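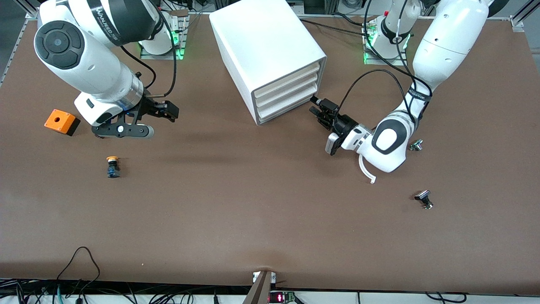 En el servicio de consultas de Zirow, un usuario preguntaba si la cajonera puede llenarse antes de decidir dónde va a quedar, y que si luego pesa demasiado para moverla. La respuesta es que conviene colocarla vacía y cargarla después.

4. Colocación y reparto de piezas pequeñas

4.1. Despeje el fondo de la mesa y pase un paño seco por la superficie.

4.2. Apoye la cajonera Pliltance cerca del borde posterior, con el frente hacia usted. Compruebe que no cojea.

4.3. Vuelque las piezas sueltas sobre la mesa y sepárelas entre sí. No las amontone: las pequeñas se esconden debajo de las grandes.

Piezas sueltas sobre la mesa.

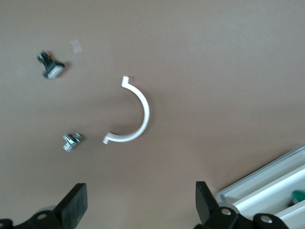
Fig. 7. Pieza blanca curva con una pestaña en cada extremo, junto a otras piezas pequeñas.

4.4. Agrupe primero la tornillería. Si una tuerca o una arandela está puesta en su tornillo, guárdela así.

4.5. Aparte los componentes con patillas y guárdelos en un cajón distinto del de los metales.

4.6. Deje para el final las piezas curvas de plástico. Ocupan mucho para lo que pesan – póngalas planas y no fuerce el cierre del cajón.

4.7. Pegue una etiqueta en cada frente. La hoja Jitudix trae 288, en 3 tamaños; para los cajones se usa el mediano.

Nota: los restos de cinta o película transparente apenas se distinguen sobre una mesa mate. Pase la mano por la superficie antes de dar por terminado el reparto.

PRECAUCIÓN: no abra varios cajones cargados a la vez. La cajonera puede volcar hacia delante.

PRECAUCIÓN: mantenga las piezas pequeñas fuera del alcance de los niños.

Para los separadores interiores Van der Merwe, consulte el apartado 5.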